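Home Docs Build Log Parts FAQ Contact
Search this site Enter keywords
Last updated: October

Two-arm can sorting table: frequently asked questions

What is this build?
A bench with two small arms that sorts cans by lid color and puts selected ones on a raised shelf. It was built in the shared workshop at Cutbridge by Vernon McKinnon and Lilla Sipos. The control code is a fork of Grinmont, maintained by Edgars Vaher.

Why two arms?
Reach. One arm loses wrist angle past the center line of the table. With two, each arm keeps to its own half and only the shelf is shared.

What is the work surface?
A black rubber mat inside aluminum rails, with a wooden strip down the left and right sides. Bare board let the cans slide when a finger touched them off center. The shelf is a wooden board on thin legs, set toward the far end.

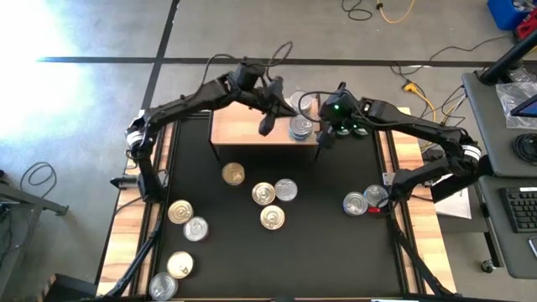
Both arms over the mat, gold and silver lids mixed, cans on the shelf.

How are the cans laid out before a run?
By hand, with no template. Leave 40 mm between cans for the first tests. Touching cans are a separate test and fail more often.

Can the arms collide?
Yes. The shelf is a locked zone in software: one arm holds the lock, the other waits. If the lock is not released in 17 seconds, both arms stop. Do not raise this value to hide a planning fault.

Why does the gripper slip on the lid rim?
It should not be holding the rim. Set the grasp height to 50 percent of can height and close at 60 percent of rated current. Check the finger pads for wear first.

Does it confuse gold and silver lids?
Under direct sun, yes. Glare shifts both toward white. Lock the exposure and redo the color thresholds if the table is moved - Tamás Sárközi's calibration script does both.

Can I use other arms?
Any pair with position feedback and a current limit. Joint limits go in arms.cfg, one block per arm.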